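Lestden Kitchen Scale: Six Months of Baking With It

Posted 28/05/2024 by Tracey Garside

I bought the Lestden in December after my old spring scale started reading two different weights for the same bag of sugar. I bake bread twice a week and make a batch of granola when we run out, so a scale gets more use in my house than the mixer does.

Setup took a minute. Batteries go in underneath, and the cover is stiff enough that I needed a butter knife to get it open the first time. There is one unit button and one tare button. Hold the tare button down to turn it off. 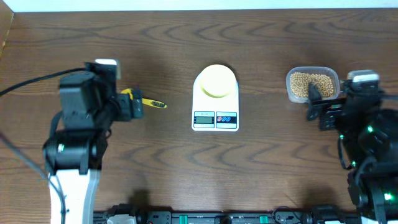
For flour and water it does the job. I checked it against the Grurkley my neighbor Wilfredo Gatchalian uses for his sourdough, and a scoop of rye came up as 228 grams on both. A smaller jar of seeds read 116 on mine and 117 on his. That is close enough for anything I make.

Small amounts are where it falls down. If you add yeast or salt a pinch at a time, the number often stays where it was and then jumps by two or three grams. I now weigh salt in a separate cup and tip it in all at once. Anyone who measures espresso or spices should look at a pocket scale instead.

The tare works quickly and I have had no trouble with it. I put a bowl on, zero it, add flour, zero it again, add water, and so on down the recipe. My usual white loaf takes 355 grams of water, and it is a lot easier to pour that straight in than to crouch down and squint at a measuring cup.

The auto shutoff is my main complaint. It comes on after two minutes and can't be changed. If the phone rings while you're halfway through adding oats, you lose your count. Writing down the running total helps, but I shouldn't have to. 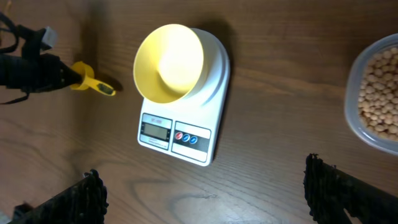
Cleaning is a damp cloth and nothing else. Flour gets into the gap around the platform and needs a dry pastry brush. Beet juice left a faint pink mark that took baking soda to shift.

It has a top limit of five kilos. The heaviest thing I've put on it was a pot of marmalade, 3856 grams with the pot, and it read that without any fuss. A very wide pot will hang over the display, so you have to lean down to see the number.

I'm still on the first set of batteries.

Good: steady readings on larger amounts, fast tare, easy to store upright.
Bad: short shutoff, slow with pinches, stiff battery cover.

Four out of five for bread and general baking. Three if you weigh a lot of small things.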